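3.2 Operating rules for lidded drink containers

The handling rules used at the Coltitz site were first written for rigid boxes, and the section on paper cups was added in September after a review led by Mandla Gumede. A cup body gives under light pressure and a lid can come off without warning, so the cup rules are stricter than those for other items of the same weight.

Rule 1 sets the approach. The gripper opens fully before it comes within 100 mm of the cup, and it stays open until the operator has confirmed that both fingertips are clear of the lid. Rule 2 covers contact. Fingers close on the cup wall below the rim -- never on the lid -- and the cup is held upright for the whole transfer. Rule 3 requires the receiving well of the carrier to be checked before the cup is lifted. If the well is occupied or out of reach, the trial is stopped and logged as a setup fault. It does not count as a failed grasp.

Shiny surfaces needed a rule of their own. Reflections from lids and countertops can hide the edge of a rim, and Jahangir Miah's audit of 1035 logged trials traced almost 90 of the stops to glare. Rule 4 therefore asks operators to check the wrist view at the start of each session and to move the lamp, or the workspace, if the rim cannot be followed by eye. Finger pads are inspected at the same time, and any wear is entered in the log before the first trial.

Figure 4 shows a cup and carrier in the wrist view, with the gripper open as Rule 1 requires.

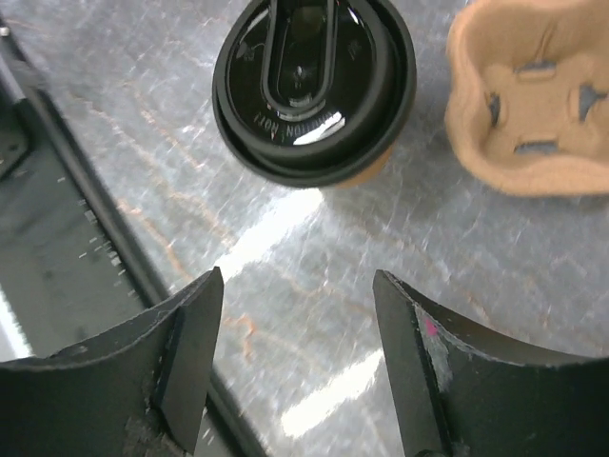 Figure 4. Wrist view of a lidded paper cup and an empty molded pulp carrier, with glare on the lid and countertop.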